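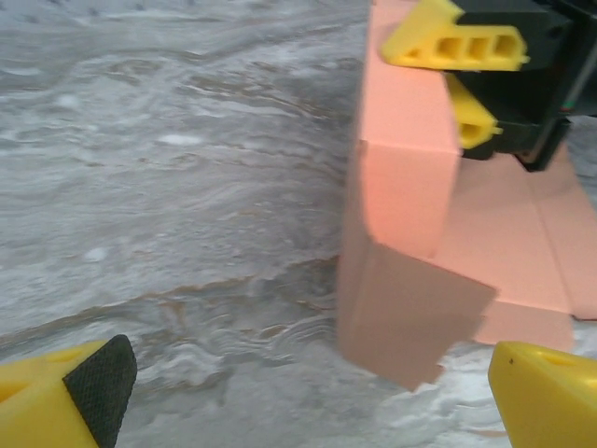
## Informe de avance: participación en el parque eólico marino Altgate

Para: Noemi Holloway, dirección de inversiones
De: Mahlet Woldemariam
Periodo: cierre de enero

### Estado de la operación

Zomus sigue diciendo que firmará la compra de nuestra participación antes del verano. Yo no lo daría por hecho. La carta de intenciones no obliga a nada, el plazo de exclusividad ya se ha prorrogado una vez y el banco que debía confirmar la financiación ha mandado un borrador sin importe.

De los 366 MW autorizados, siguen sin contrato de venta de energía los que correspondían a la segunda fase. Clekton, que gestiona la conexión a red, mantiene que la subestación estará lista a tiempo. Lo mismo decía en el informe anterior, con otra fecha.

### Revisión técnica
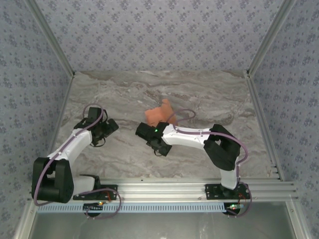 Yasuo Kawaguchi considera que el retraso de Clekton está exagerado y que la obra civil va mejor de lo que reflejan las actas. Puede ser. Le he pedido las certificaciones de obra y todavía no las tengo, así que mantengo el riesgo en alto.

El estudio de viento de Nigatu supone 3.770 horas equivalentes al año. Me parece una cifra optimista para ese emplazamiento, y el estudio no explica cómo trata las pérdidas por estela de los parques vecinos. He solicitado una segunda opinión con los mismos datos de medición.

### Gasto

- Asesoría jurídica: dentro de lo previsto, salvo la revisión del contrato de cable.
- Estudio ambiental: pendiente de factura.
- Viajes: quedan 1.000 euros de la partida. No pido ampliación.

Se ha consumido el 40 % del presupuesto de la fase. El avance real va por detrás, por mucho que el cronograma compartido lo pinte en verde. Ese cronograma lo actualiza el propio vendedor de los servicios y convendría dejar de usarlo como referencia.

### Pendiente

1. Carta del banco de Zomus con importe y condiciones.
2. Certificaciones de la subestación (Clekton).
3. Respuesta de Kalkidan Moges sobre la cláusula de desmantelamiento. La redacción actual nos deja responsables incluso después de vender.
4. Decidir si prorrogamos la exclusividad. Mi recomendación es que no, salvo que llegue antes el punto 1.

El próximo informe saldrá en marzo, con la segunda opinión sobre el viento si para entonces la hemos recibido.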